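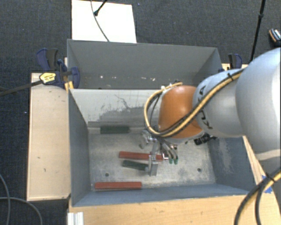
로봇 셀을 한 대 더 들일 때 예산은 무엇부터 잡아야 하나?

로봇 팔 본체보다 그리퍼, 케이블, 고정구, 예비품 목록을 먼저 확정한다. 본체 가격은 견적 한 장으로 끝나지만 나머지는 품목이 흩어져 있고 납기도 제각각이어서, 빠뜨린 항목이 있으면 전체 일정이 그 항목에 맞춰 밀린다.

# mustport-cell-plan

빈 피킹 셀 증설을 위한 구매 계획 자료 모음이다. 품목표, 견적 비교표, 납기표, 설치 전 확인 목록이 들어 있다. 대상은 Mustport 작업장의 블록 집기 셀이며, 같은 구성을 다른 작업장에 들일 때도 쓸 수 있도록 장소에 묶이는 항목은 따로 분리했다.

제어 코드와 학습 데이터는 이 저장소에 없다. 여기 있는 것은 표와 메모뿐이다.

## 파일 구성

```
mustport-cell-plan/
├── README.md
├── items.csv 품목표
├── quotes.csv 업체별 견적
├── leadtime.csv 납기와 발주 순서
├── site.md 전원, 바닥, 작업대 조건
├── spares.md 예비품 기준
└── checklist.md 반입 전 확인 목록
```

`items.csv`가 기준 파일이다. 나머지 표는 모두 `item_id`로 여기에 연결된다. 품목을 추가할 때는 `items.csv`에 행을 먼저 만들고 나서 견적을 넣는다.

## 품목표

현재 27개 품목이 등록되어 있고 열은 11개다. 자주 쓰는 열만 적는다.

| 열 | 내용 | 비고 |
|---|---|---|
| `item_id` | 품목 번호 | 한 번 쓴 번호는 재사용하지 않음 |
| `group` | 분류 | 아래 분류표 참고 |
| `qty_cell` | 셀 한 대당 수량 | 예비품 제외 |
| `qty_spare` | 예비 수량 | `spares.md` 기준을 따름 |
| `budget` | 예산 구분 | `capex` 또는 `opex` |
| `status` | 진행 상태 | `draft`, `quoted`, `ordered`, `received` |
| `note` | 자유 메모 | 한 줄로 작성 |

### 분류

| `group` 값 | 포함하는 것 | 예산 구분 |
|---|---|---|
| `arm` | 로봇 팔, 제어기, 티칭 장치 | `capex` |
| `gripper` | 그리퍼 본체, 브래킷 | `capex` |
| `fingertip` | 손가락 끝 부품 | `opex` |
| `cable` | 동력선, 신호선, 타이, 커넥터 | `opex` |
| `bin` | 금속 빈, 클램프 | `opex` |
| `table` | 목재 작업대, 프로파일 | `capex` |
| `object` | 집기용 블록 | `opex` |
| `sensor` | 카메라, 거치대, 조명 | `capex` |

손가락 끝 부품을 그리퍼와 분리한 이유는 교체 주기다. 지난 계획에서는 두 항목을 한 줄로 묶었고, 그 결과 소모품 보충을 신청할 때마다 자산 변경 서류를 같이 내야 했다.

## 견적

업체별 견적은 `quotes.csv`에 원문 금액 그대로 적는다. 환율을 적용한 값은 저장하지 않는다. 부가세 포함 여부는 `vat` 열에 표시하고, 비어 있으면 미확인으로 본다.

| 업체 | 견적 범위 | 상태 |
|---|---|---|
| Semano | 그리퍼, 브래킷, 손가락 끝 부품 | 접수 |
| Manalastas | 설치, 배선, 시운전 | 재요청 |
| Anness | 금속 빈, 클램프, 작업대 | 접수 |

Manalastas에 재요청한 사유는 배선 범위다. 첫 견적에는 제어기에서 팔 받침까지의 배선만 들어 있었고, 팔 바깥쪽을 따라 손목까지 가는 배선은 별도 항목으로 빠져 있었다. 손목 쪽 케이블은 여유 길이와 고정 위치에 따라 작업비가 달라지므로 견적서에 다음 내용을 명시하도록 요청했다.

- 손목을 끝까지 돌렸을 때 필요한 케이블 여유 길이
- 팔에 고정하는 지점의 수와 고정 방식
- 커넥터를 현장에서 체결하는지, 조립된 상태로 납품하는지
- 시운전 중 케이블이 손상되었을 때의 비용 부담

Semano 견적은 본체와 손가락 끝 부품의 단가가 분리되어 있어서 그대로 비교표에 넣을 수 있다. 최소 주문 수량이 있으니 예비품을 나누어 발주할 때는 먼저 확인한다.

## 납기와 발주 순서

가장 긴 납기는 로봇 팔의 16주다. 이 값이 전체 일정을 결정하며, 나머지 품목은 팔이 도착하는 시점에서 거꾸로 계산해 발주한다.

1. 로봇 팔과 제어기를 발주한다. 이 단계에서 전원 사양이 확정되어야 한다.
2. 그리퍼를 발주한다. 손목 체결 규격을 팔 업체의 도면으로 확인한 뒤에 진행한다.
3. 작업대와 빈을 함께 발주한다. 작업대 상판 치수는 빈의 바깥 치수로 정한다.
4. 케이블과 고정 자재를 발주한다.
5. 블록과 예비 손가락 끝 부품을 발주한다.

작업대를 빈보다 먼저 주문하지 않는다. 빈을 클램프로 잡으려면 테두리 주변에 물릴 자리가 있어야 하고, 상판이 이미 가공되어 있으면 그 자리를 다시 만들기 어렵다.

납품 희망 월은 7월이다. `leadtime.csv`의 `need_by` 열은 이 기준으로 채워 두었고, 일정이 바뀌면 팔의 행만 고친 뒤 나머지를 다시 계산한다.

## 빈과 블록

셀당 금속 빈은 2개로 계획한다. 긴 변을 맞대어 놓고 클램프로 고정하는 배치다. 빈을 고를 때 확인할 조건은 다음과 같다.

- 색은 회색 계열. 빨간색, 초록색 블록과 구분되어야 한다.
- 벽이 안쪽으로 기울어진 형태면 바닥 치수를 따로 받는다. 카탈로그에는 윗면 치수만 적힌 경우가 많다.
- 바닥에 구멍이 있으면 지름을 기록한다. 블록 끝이 걸리는 크기는 제외한다.
- 도장 면의 긁힘은 교체 사유로 보지 않는다. 벽이 휘었거나 테두리가 들뜬 경우에만 교체한다.

블록은 긴 직육면체로 빨강과 초록 두 색을 주문한다. 길이가 다른 것을 섞는다. 재질은 아직 정하지 않았고 `items.csv`에도 비워 두었다. 재질에 따라 손가락 끝 부품의 마모가 달라질 수 있으니 이 칸이 채워지기 전에는 예비 수량을 확정하지 않는다.

## 예비품 기준

| 품목 | 기준 | 보관 위치 |
|---|---|---|
| 손가락 끝 부품 | 셀 한 대분 전체를 추가로 보유 | 셀 옆 서랍 |
| 손목 쪽 케이블 | 조립된 상태로 한 벌 | 자재실 |
| 케이블 타이 | 포장 단위로 구매 | 셀 옆 서랍 |
| 클램프 | 셀 두 대가 공유 | 자재실 |
| 그리퍼 본체 | 보유하지 않음, 수리 계약으로 대체 | 해당 없음 |

그리퍼 본체를 예비로 둘지는 의견이 갈렸다. 본체 단가가 높아 이번 계획에서는 수리 계약으로 넣었고, 수리 기간 동안 대여품을 받는 조건을 Semano에 문의한 상태다. 회신이 오면 `spares.md`를 고친다.

## 장소에 묶이는 항목

다음은 작업장마다 새로 조사해야 한다. `site.md`의 빈칸을 복사해서 쓴다.

- 바닥 마감. 카펫 위에 거치대를 세우면 높이와 기울기를 다시 맞춰야 한다.
- 콘센트 위치와 차단기 용량
- 바닥에 놓이는 케이블의 경로와 덮개 필요 여부
- 팔이 닿는 범위 안에 있는 벽, 선반, 거치대 다리
- 반입 통로의 폭

케이블 덮개는 현재 예산에 없다. 경로 조사가 끝난 다음 `cable` 분류로 추가한다.

## 알려진 문제

- `quotes.csv`에서 운송비가 업체마다 다르게 들어가 있다. Anness는 품목별로 나누어 적었고 나머지는 한 줄이다. 합계만 비교하면 맞지만 품목 단가 비교에는 쓸 수 없다.
- `sensor` 분류의 거치대 수량은 초안이다. 카메라 위치가 정해지지 않았다.
- 시운전 중의 인건비는 포함하지 않았다. 내부 인력 비용은 다른 양식으로 관리한다.
- 기존 셀에서 옮겨 쓸 수 있는 클램프를 수량에서 빼지 않았다. 신규 구매 기준의 금액이다.

## 수정 방법

표를 고칠 때는 한 번에 한 파일만 바꾸고 커밋 메시지에 `item_id`를 적는다. 금액을 바꾸면 견적서 번호도 함께 적는다. `status`가 `ordered`인 행은 직접 고치지 말고 새 행을 만들어 `note`에 이전 번호를 남긴다.

CSV는 UTF-8로 저장한다. 스프레드시트에서 열어 저장하면 품목 번호 앞의 0이 사라지므로 불러올 때 해당 열을 텍스트로 지정한다.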